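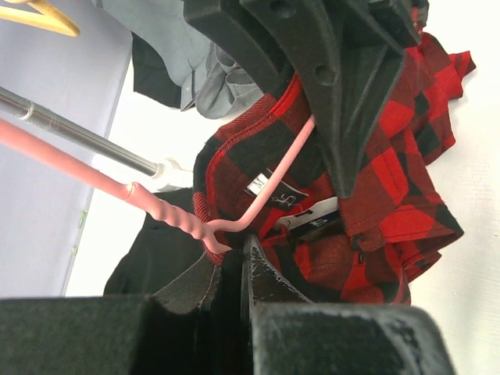 *Fig. 1. Wrist view, hanging task. Flannel shirt, pink hanger, rail behind.*

# Session 4: Teaching by demonstration, garment handling

Kamil Zelenák, Urthorpe robotics short course
Revised 27 Jun 2023

Read this before the lab. Bring a printed copy or have it open on the bench machine. The first half covers the two ways of showing the arm a task. The second half is the procedure for the hanging exercise and what you hand in.

## 1. Two ways of showing a task

**By hand (kinesthetic teaching).** The arm is put into gravity compensation and you move it with your own hands. The joint encoders record where it goes. You feel the weight of the object and any contact with the rail directly, so the motions tend to be short and sensible. The drawbacks are that your hands and sleeves get into the camera view, that you are pushing on the arm so the force readings are spoiled, and that it is awkward to open and close the gripper while steering.

**By remote control (teleoperation).** You hold or wear an input device and the arm follows. In this course we use the Fakon leader arm, a small copy of the working arm with the same joint layout. The leader has a trigger for the gripper. You stay out of the view, and the recorded commands are the same kind of thing the policy will later have to produce. The drawback is that you feel almost nothing. People squeeze too hard and move too slowly in the first few tries.

We used hand guiding in Session 2 for the peg exercise. For clothes we use teleoperation throughout. Do not mix the two in one dataset.

## 2. Why clothes are hard

A rigid part has a position and an orientation, and that is all you need to know about it. A shirt has no fixed shape. If you grip it at the collar the rest falls one way, and if you grip it at the placket it falls another. Two demonstrations which start from the same grasp can look quite different a second later.

Points to think about before the lab:

- Look at Fig. 1. The upper finger is resting on the flannel just above the inner neck, where the labels are. Which parts of the shirt can the policy see from the wrist camera, and which can it not?
- The hook of the hanger passes up through the collar and in front of the size tag. The finger tip is close to it. What would a small error in the wrist position do?
- The finger throws a shadow on the cloth. In which frames of a demonstration will the shadow be darkest?
- There are other garments behind the one we care about. How should the policy tell them apart if they are also dark?

The third point catches people out. A dark check under a shadow gets close to plain black, and a policy trained only under one lamp position can come to depend on that. We change the lamp between blocks for this reason (see 4.3).

## 3. What is recorded

Each demonstration is one episode. An episode contains:

| Stream | Source | Notes |
|---|---|---|
| Wrist image | camera on the wrist | shows both fingers when closed or nearly closed |
| Side image | fixed camera on the bench post | do not move the post |
| Joint positions | follower arm | radians |
| Commanded positions | leader arm | radians, before filtering |
| Gripper opening | follower arm | 0 closed, 1 open |
| Operator note | you | one line, typed after the episode |

The commanded and actual positions are not the same. When a finger presses on something the follower stops short and the command carries on past it. The gap between the two is a rough measure of how hard you are pushing. Keep both. Students who delete the commanded stream to save disk space have to repeat the lab.

Images are saved with the timestamp of arrival, not of capture. The Stultetti recorder lines the streams up afterwards. If it reports a mismatch of more than 2 frames, discard the episode and say so in the note file.

## 4. Procedure

### 4.1 Setting up

1. Switch on the follower, wait for the fan to settle, then switch on the leader. The other order makes the follower jump.
2. Put the leader in the rest cradle and press *Match*. The follower moves to the same pose. Keep your hands off the bench while it does.
3. Check that the rail bracket is tight. Pull gently on the rail. It should not turn.
4. Open the wrist view on the bench screen and check it is in focus at finger-tip distance. A sharp background with blurred fingers is wrong.
5. Wipe the finger pads with a dry cloth. Scuffs on the fingers are normal and need no report. A crack does.

### 4.2 Practice

Do ten minutes of practice with the recorder off. Pick the shirt up by the collar, put it down, pick it up by the shoulder, put it down. Then move the hanger without the shirt. Then try both.

The trigger on the leader is light. Most first-time operators hold it fully closed the whole time. You only need enough closure that the cloth does not slide. With a plastic hanger, closing fully will make it twist in the fingers, and the hook ends up facing the wrong way for the rail.

### 4.3 Recording

The task is: starting with the garment and hanger in the start area, finish with the hanger hooked on the rail and the garment on it, fingers open and clear.

Work in pairs. One person operates, the other watches the bench screen and has a hand near the stop button. Swap at the end of each block.

1. The watcher places the garment. Drop it from a low height so that the folds vary. Do not tidy it.
2. The watcher says "ready" and starts the recorder.
3. The operator does the task at an even pace. If you need to think, think before you start. Long pauses in the middle teach the policy to pause.
4. When the fingers are clear, the operator says "done" and the watcher stops the recorder.
5. Type the note. Mark the episode *good*, *recovered* or *fail*.

Change the lamp position at the start of each block. Change the garment at the start of every second block. The class set should reach 200 episodes by the end of the week, across all pairs.

**On recovered episodes.** If the cloth slips and you pick it up again and finish, that is a recovered episode and we want it. It shows the policy what to do when things go wrong. Do not slip on purpose. Staged slips look different from real ones, usually because the operator's next move is already under way before the cloth has left the fingers.

**On failed episodes.** Keep the file but mark it. Failed episodes are left out of training and used later for the error analysis.

### 4.4 Stopping

Press stop if a finger pushes on the rail, if the garment catches on a joint, or if either of you is unsure. Nothing on the bench is worth a bent wrist. After a stop, return the leader to the cradle before you release the button.

## 5. Common faults in demonstrations

**Pinching too much cloth.** The fingers close on several layers, and when you lift, the back of the shirt comes up with the front. The hanger then has no opening to go into. Lower the fingers less and close earlier.

**Pressing down through the cloth.** You cannot feel the table on the leader, so you keep going. Watch the gap between command and position on the bench screen. If the bar goes amber, come up.

**Covering the thing you need to see.** With a thick finger in the top of the wrist view, the collar can vanish behind it at the worst moment. Approach at a slight angle so that the collar opening stays in view for as long as possible. The side camera helps the policy here, but only if the wrist is not also blocking that one.

**Different strategies in one block.** If you go left shoulder first in one episode and right shoulder first in the next, the policy may learn the average, which goes between the two and does neither. Agree a strategy with your partner and write it at the top of the note file.

**Rushing the release.** Open the fingers, wait for the hanger to hang freely, then back off along the line you came in on. Backing off sideways drags the collar.

## 6. Training and evaluation

You do not need to write training code for this session. Run the supplied script on your own episodes first, then on the class set. The Bailly machines are booked for us in the afternoon. A run on the class set takes about 40 minutes.

Last August's group trained on 778 episodes. Their policy did well on the garments in the set and poorly on a stiff overshirt it had not met before. Keep that in mind when you write about generalisation. A larger number of episodes on the same few garments did not help them much.

For evaluation, run the trained policy from ten starts chosen by another pair. Score each run in stages:

- grasp made on the garment
- hanger into the collar opening
- both shoulders seated
- hook over the rail
- fingers clear, garment still on

Report the furthest stage reached for every run. A single success rate hides where the policy is failing.

## 7. To hand in

- Your note file, unedited.
- The stage table for your ten runs.
- One page comparing the policy trained on your own episodes with the one trained on the class set.
- A paragraph answering this: would you have got better demonstrations of this task by hand guiding? Use something you saw in the lab to support your answer.

Upload to the course folder under your pair number. Late work goes to Kamil directly.

## Reading for Session 5

Section 3 of the course reader, on compounding error and corrections by the operator while the policy is running. We will use the same bench and the same garments, so leave the rail fitted.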